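동네 식당 냅킨이 얇아졌다? 골목 상인들의 공동구매 이야기

요즘 우리 골목 식당에서 밥 먹다가 냅킨 집어 든 분들, 뭔가 좀 달라졌다고 느끼셨나요? 저는 느꼈어요! 국수 한 그릇 비우고 입 닦으려고 한 장 뽑았는데, 예전 것보다 보들보들하고 크기도 넉넉하더라고요. 처음엔 그 집만 바꾼 줄 알았는데 옆 분식집도, 건너편 카페도 똑같은 거예요. 궁금한 건 못 참는 성격이라 결국 물어보고 다녔습니다. (덕분에 일주일 동안 외식을 너무 많이 했어요. 지갑 사정은 묻지 말아 주세요.)

알고 보니 골목 안 식당과 카페 12곳이 2018년 5월부터 냅킨을 같이 사기 시작했답니다. 모임 이름은 따로 없고 그냥 단체 대화방 하나가 전부래요. 거기서 필요한 수량을 올리면 한 집이 모아서 주문을 넣고, 물건이 오면 각자 와서 가져가는 방식이에요. 주문은 돌아가면서 맡는데 이번 순서는 멕시코 음식점 하라미요(Jaramillo)였습니다. 제가 타코 먹으러 자주 가는 그 집 맞아요. 살사 리필해 달라고 하면 꼭 한 숟갈 더 주는 집!

공동구매 얘기가 나온 건 역시 돈 때문이었어요. 냅킨이 한 장 한 장은 별것 아닌데, 점심 장사하는 집은 한 상자가 금방 없어진다네요. 게다가 집집마다 따로 사다 보니 같은 제품을 다른 값에 사고 있었다는 거예요. 대화방에서 영수증을 서로 보여 주다가 다들 조금씩 충격을 받았다고 합니다. 제일 비싸게 사던 집이 어디인지는 끝까지 안 알려 주셨어요. 저는 짐작 가는 데가 있지만 조용히 있겠습니다.

제품 고르는 과정이 또 재미있어요. 후보는 두 가지였는데, 하나는 유텍스(Jutex)에서 나오는 얇고 값싼 냅킨, 다른 하나는 두빈(Duvine)이라는 좀 더 도톰한 냅킨이었답니다. 샘플을 받아서 집집마다 며칠씩 써 보고 의견을 모았는데 이게 생각보다 팽팽했대요. 국물 있는 음식 파는 집은 무조건 도톰한 쪽, 커피만 파는 집은 얇아도 괜찮다는 쪽이었고요. 저도 샘플을 몇 장 얻어서 써 봤는데, 솔직히 양념 묻은 손을 닦을 때 차이가 제일 컸어요. 얇은 건 두세 장씩 겹쳐 쓰게 되니까 나중엔 그게 그거 아닌가 싶기도 하고요.

결국은 두빈으로 정해졌습니다. 가격은 300장들이 한 묶음을 기준으로 맞췄고, 첫 주문은 골목 전체를 합쳐 700묶음이었대요. 숫자를 듣고 입이 떡 벌어졌는데, 한 번에 받는 게 아니라 나눠서 들어온다고 하니 그나마 안심이 되더라고요. 하라미요 뒤쪽에 쌓을 자리가 그렇게 넓지 않거든요. 배송은 스타스트비(Stastby)라는 업체가 맡았고, 아침 장사 준비하는 시간을 피해서 와 준다고 합니다. 골목이 좁아서 트럭이 서 있으면 사람도 지나가기 힘든데 이건 정말 잘한 일 같아요.

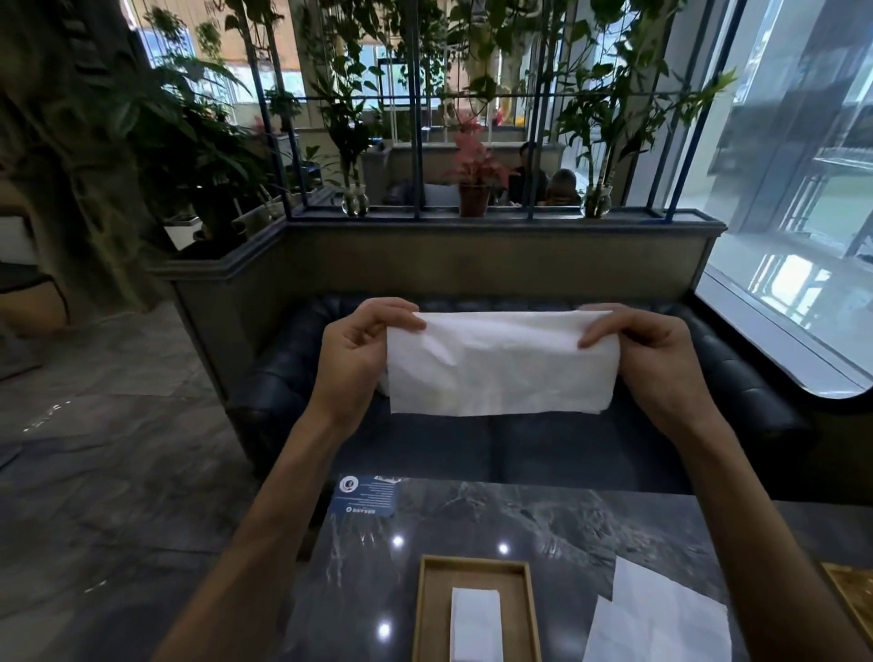 냅킨 바꾸고 손님 반응은?

제일 궁금한 게 이거였죠. 여러 집에 물어봤더니 대답이 제각각이에요. 어떤 집은 손님이 먼저 좋아졌다고 말해 줬다 하고, 어떤 집은 아무도 모르는 것 같다고 하고. 분식집에서는 떡볶이 국물 튄 셔츠를 닦던 학생이 냅킨이 안 찢어진다며 감탄했다는데, 셔츠는 어떻게 됐는지 모르겠네요. 하얀 셔츠에 떡볶이라니, 듣기만 해도 마음이 아픕니다.

반대로 불만도 있어요. 도톰해지니까 통에 들어가는 양이 줄어서 자주 채워야 한다는 거예요. 특히 세로로 꽂는 금속 통을 쓰는 집들이 고생이래요. 꽉 채우면 잘 안 뽑히고, 힘줘서 당기면 우르르 딸려 나오고. 저도 그 통에서 한 장만 뽑으려다가 한 뭉치를 뽑은 적이 한두 번이 아니라서 깊이 공감했습니다. 그래서 몇 집은 통을 치우고 나무 쟁반 같은 데에 접힌 채로 쌓아 두는 쪽으로 바꿨어요. 한 장씩 집기는 이쪽이 훨씬 편해요. 다만 문 열 때마다 바람이 들어오는 자리는 맨 위 한두 장이 날아가기도 한다니, 자리를 잘 봐야겠죠.

접는 방식을 두고도 말이 많았답니다. 네모나게 접힌 걸 그냥 두느냐, 한 번 더 접어서 수저 밑에 깔아 주느냐! 한 번 더 접으면 보기에는 얌전한데 바쁜 점심시간에 그걸 누가 다 접느냐는 거죠. 카페 쪽은 접힌 그대로 두는 집이 많고, 저녁에 술손님 받는 집은 미리 접어 두는 편이에요. 저는 사실 어느 쪽이든 상관없는데 수저를 맨 탁자에 놓는 것보다는 한 장 깔려 있는 게 기분이 좋긴 합니다. 집에서는 안 그러면서 밖에만 나오면 꼭 깔게 되더라고요.

쓰레기 문제도 짚고 넘어가야죠. 같이 사면 싸니까 더 많이 쓰게 되지 않을까, 저도 처음엔 그게 좀 걱정이었어요. 상인분들도 그 얘기를 안 한 건 아니래요. 그래서 포장 손님한테는 냅킨이 필요한지 먼저 물어보기로 했답니다. 전에는 봉지에 한 움큼씩 넣어 주는 게 인심이었잖아요. 우리 집 싱크대 서랍에도 그렇게 받아 온 냅킨이 잔뜩 있어요. 버리기는 아깝고 쓸 일은 은근히 없고요. 이번 기회에 꺼내서 프라이팬 기름 닦는 데 쓰고 있는데 줄어들 기미가 안 보이네요. 여러분 댁 서랍도 비슷하지 않나요?

식탁에 앉아서 먹는 손님한테는 따로 제한을 두지 않기로 했대요. 냅킨 달라고 할 때마다 눈치 보게 만드는 가게는 되기 싫다고 다들 입을 모았다는데, 이건 정말 박수 쳐 드리고 싶었어요. 특히 타코나 만두처럼 손에 들고 먹다가 속이 줄줄 흐르는 음식은 한 장으로 버틸 수가 없단 말이죠. 저는 한 접시 먹는 동안 무릎에 한 장, 손에 한 장, 옆에 대기 중인 한 장이 있어야 마음이 놓여요.

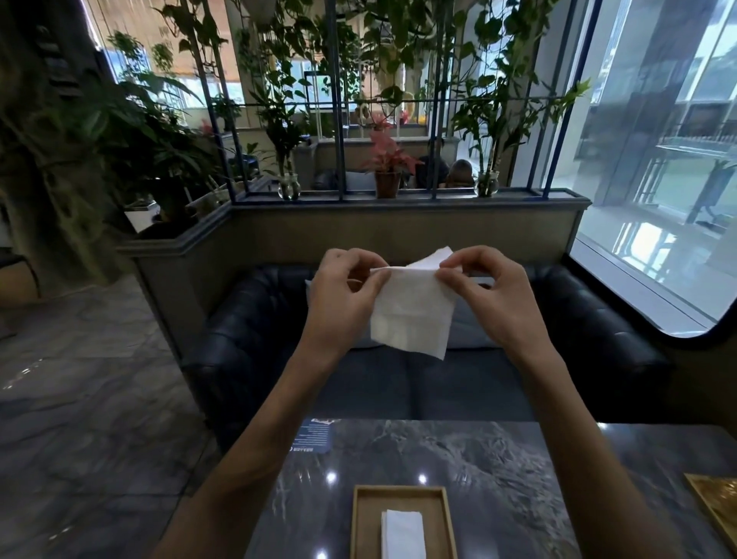 마리솔 멘도사(Marisol Mendoza) 님은 값이 내린 것보다 옆집과 말을 트게 된 게 더 반갑다고 했습니다. 전에는 같은 골목에 있으면서도 인사만 하고 지나치던 사이였는데, 냅킨 가지러 왔다 갔다 하다 보니 남는 양파도 나눠 쓰고 거스름돈도 바꿔 주게 됐다는 거예요. 얼마 전에는 카페 얼음 기계가 고장 났는데 세 집에서 얼음을 퍼다 줬답니다. 듣고 있는데 제가 다 뿌듯하더라고요.

마카리오 마가냐(Macario Magaña) 님은 조금 더 신중한 쪽이었어요. 주문을 맡은 집이 먼저 돈을 내고 나중에 걷는 구조라서, 한 집이라도 늦어지면 부담이 생긴다고요. 이번에는 2곳이 며칠 늦었는데 큰 탈 없이 넘어갔지만 다음부터는 먼저 걷고 주문하자는 의견을 냈답니다. 대화방에서는 찬성이 많은 분위기라고 해요. 돈 얘기는 친할수록 분명히 하는 게 좋다는 말에 저도 고개를 끄덕였습니다.

다음 주문은 7월에 들어갑니다. 이번에는 냅킨 말고 포장 용기랑 물티슈도 같이 사자는 얘기가 나오고 있어요. 포장 용기는 집집마다 쓰는 크기가 달라서 아직 정리가 안 됐고, 물티슈는 향이 있는 걸로 할지 없는 걸로 할지를 두고 벌써 의견이 갈렸답니다. 저한테 투표권이 있다면 무향에 한 표예요! 밥 먹기 전에 손에서 꽃향기가 진동하면 입맛이 좀 떨어지더라고요.

같이 하고 싶은 가게는 다음 주문이 마감되기 전에 하라미요에 들러서 말씀하시면 된대요. 골목 바로 안쪽이 아니어도 직접 와서 가져갈 수만 있으면 괜찮다고 합니다. 점심시간은 너무 바쁘니까 오후에 가는 게 좋고, 대화방 초대는 그 자리에서 바로 해 준다고 해요. 저는 물티슈가 어느 쪽으로 정해졌는지 듣고 나서 다시 소식 올릴게요. 타코도 먹을 겸요.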